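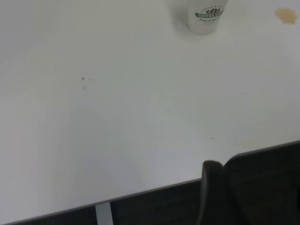

Coffee stop, Tyagi open day

Got in Thursday, doors at 8. Line already out to the parking lot. Straight to the coffee, white paper cup with the green banner and the little brown bean on it. Decent, a bit thin. Tables big, white, plain. Stain on mine, wiped at it, gave up.

Then the hall. 116 stands, did maybe half. Cavon had the long benches, 1,695 for the six foot one, delivery extra. Idik mostly brochures. Skipped teh talk, went back for a refil. Bus at 6.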